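Jurnulent 2, Reviewed After a Long Winter of Putting Things Away

I put off writing about the Jurnulent 2 for months, mostly because I kept changing my mind about it, and partly because our lab in Skarnatville is small and whenever I sat down to write somebody needed the arm. But I've been asked by three different groups now whether the method is worth the trouble, so let me try to give it a fair going-over, with the caveat that I am fond of it and you should read me accordingly.

For anyone who has only seen the name go by, Jurnulent is a training recipe for two-handed placing. You show the robot the job by hand, plenty of times, and the recipe learns a policy from those demonstrations plus a second, smaller model that watches for contact and decides when one hand should stop carrying and the other should start pushing. The first version didn't have that second model. It moved beautifully through open air (really, it was a pleasure to watch) and then got to the edge of the shelf and dithered there like me in the cereal aisle.

We trained on shelf work, which is our bread and butter: cards, envelopes, thin boxes, the sort of flat thing that has to go into a narrow slot without getting bent. Our set came to 1340 demonstrations, collected over most of the fall, and training took 12 hours on the one decent machine we own. I was glad to see the recipe doesn't ask for a roomful of hardware. The setup guide is friendly too, though it assumes you named your data folders the way the authors did, and I lost an afternoon to a single underscore.

Now, the good part. The handoff between holding and pushing is so much better than it was! With the old version, the supporting hand let go as soon as the card touched wood, and down it went. The new one keeps its fingers under the lower edge and waits, and only eases off when the pushing finger has taken up the load. I also like how it handles a tilted card. It doesn't insist on backing all the way out and squaring up before trying again, which the Awasthi baseline does every single time, and which wears on a person by four in the afternoon.

What I like less is how much it cares about the shelf. We have two organizers, one with crisp edges and one that has seen a good deal of life, and the policy trained on the crisp one was noticeably clumsier with the other. Mixing demonstrations from both fixed most of that, and I wish the guide had said so on page one instead of in an appendix. It is also shy with its pushing finger. There is a setting for how firmly it presses, and the default is so gentle that stiff cards stall halfway in. Turn it up a notch before you judge anything.

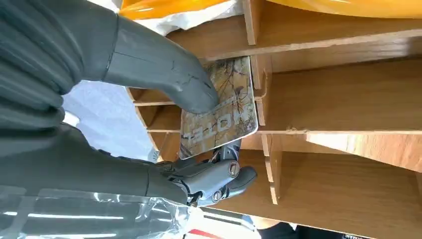

Stojan Vukadinović wrote back after reading my draft to say I was being too kind about the contact model, and that in his runs it mostly learned the timing of the demonstrator, so if the person teaching was slow, the robot was slow in exactly the same places. He suggested having at least two people record the set and shuffling them together. I tried it in March with my colleague, who moves like she has a bus to catch, and he has a point: the pauses got shorter, though a few of the placements got sloppier along with them.

So would I recommend it? If your work is flat objects and tight slots, yes, and warmly. If you mostly do pick and drop into open bins, I'd stay with the Waswood recipe, which trains faster and has half as many settings to fuss over. And if you're still running the first Jurnulent, you can reuse your old demonstrations as long as both wrist views were saved. Ours were, for all but one batch, and I had to record that batch over again with a cold and a box of tissues on the desk. Four stars from me, and I'll look at it again when the next release comes out.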